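How to check your name in the Plutport heating allowance list

The new list was published on 25 March 2020. Open the Galteo portal, choose "Allowances" and type your 17-digit household number. 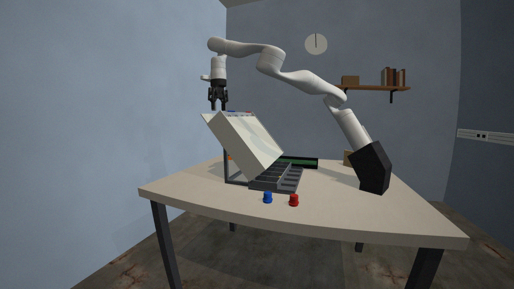 Then select your district and press "Search". If your name is there, save the page — the office will ask for it. Families with a wrong address must send form 741 before December.

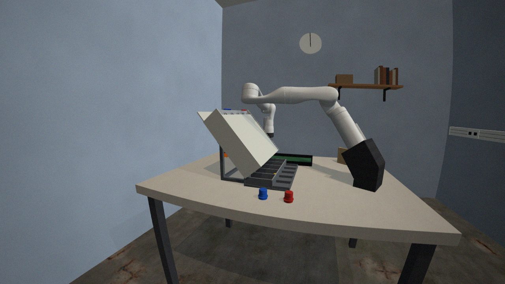
White robotic arm at a beige table.

If you cannot find your name, please call the Flodano desk on extension 167 and keep your old card with you.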